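# Haverwood Shoe Rack Set

Household tidying / Footwear / Entryway

Haverwood is a set of recordings of one ordinary chore: putting shoes away on a low metal rack, and taking them down again. The card covers the footwear, the rack, the floor layout and the labels. File formats and the loader are described in the Podico docs and are not repeated.

The set holds 300 episodes. Each starts with one or more pairs on the floor or on the rack and stops when the written goal is met or when 7 minutes have passed. Unfinished episodes are kept and marked `partial`.

## The area

Everything happens on a white floor against an off-white wall. The floor is scuffed and was left that way. There is a dark blue box behind the rack and a printed sheet with colored graphics on it. Both are background. They are not goal objects and have no labels of their own.

Small parts of the area sometimes fill a close view. Clear ridged plastic, a bright metal strip and a blue card with rows of small white print all turn up this way. They get the single label `surround`.

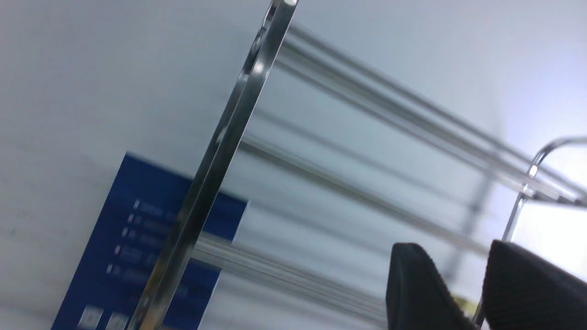
If you are training a detector, leave `surround` out of the class list at first and add it back once the shoe classes are stable. The label was drawn loosely and its edges are not good enough for fine segmentation.

## The rack

The rack is stainless steel tube with an upper level and a sloped lower level. The vertical legs end in small dark feet. Shoes go on the lower level unless the goal text says otherwise.

The slope matters for scoring. A shoe counts as placed when its sole rests on at least two rails and no part of it touches the floor. The `heel_out` flag is set when the heel faces the front of the rack. Pairs with one shoe facing each way are `mismatched` and count as half.

## Footwear

- **Navy canvas pair.** Low-top, white rubber sole, white lining. Used in the largest share of episodes.
- **Black canvas pair.** Low-top with white stitching and white laces. See the note on laces further down.
- **Yellow slides.** Chunky footbed, thick ribbed strap. Easy to find in any view.
- **Sage or olive slides.** Pale and rounded. Annotators used both color names, so `sage` and `olive` are treated as one value in the `color` field. Please don't split them.
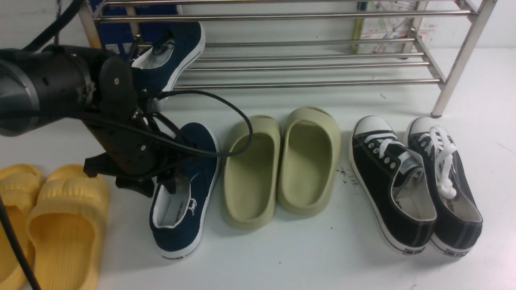 ## Layouts

There are three starting layouts.

`row` has the pairs lined up on the floor in front of the rack, left to right. `split` has one pair on the lower rails and another on the floor. `stray` has two shoes of a pair set apart, with one near the rack and one well forward of it.
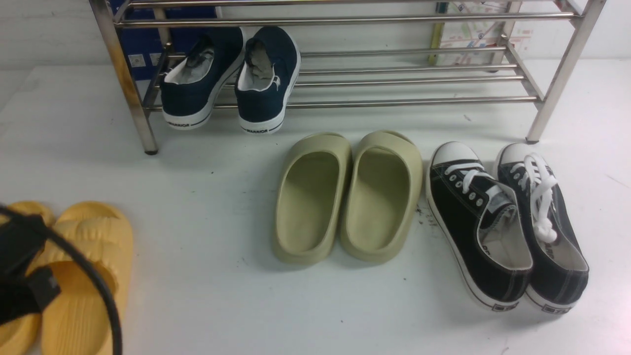
For `split`, the pair already on the rails should stay where it is. Moving it by more than a shoe's width sets the `disturbed` flag. We went back and forth on this rule, and the first 45 episodes were scored before it was written down. They have been rescored, but the old values are still in the `score_v0` column for anyone who used the Dzene preview.

Floor pairs do not have to be parallel at the start. They do have to be parallel at the end if the goal says "tidy" — within 15 degrees, judged by eye.

## Laces

The black pair takes longer to label than the others. Laces may be tucked along the inside of the collar or knotted in a bundle that hangs over the heel opening. The two shoes of a pair can differ. Lace state is therefore stored per shoe, as `tucked`, `knotted`, `loose` or `unclear`.
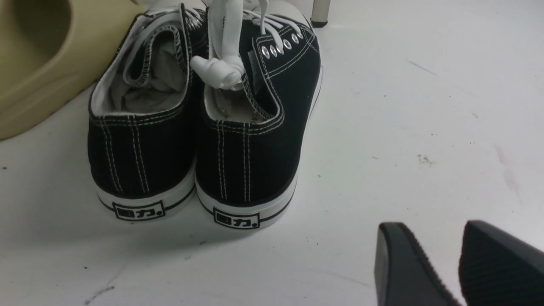

*Black canvas pair from behind: left shoe `tucked`, right shoe `knotted`.*

Laces inside the opening are part of the shoe mask. The lining is labeled separately as `opening`, even where a knot partly covers it.

## Known problems

- Slides are sometimes labeled left for right. Over 7 cases have been fixed and there are probably more.
- Polished rails pick up highlights that get labeled as rail gaps.
- Episode names from the Pirirance export have a trailing underscore. The loader strips it — your own scripts may not.

The next label pass is planned for April.

Last edited 27/03/2024

Contact: Haverwood maintainers | © Haverwood | Back to top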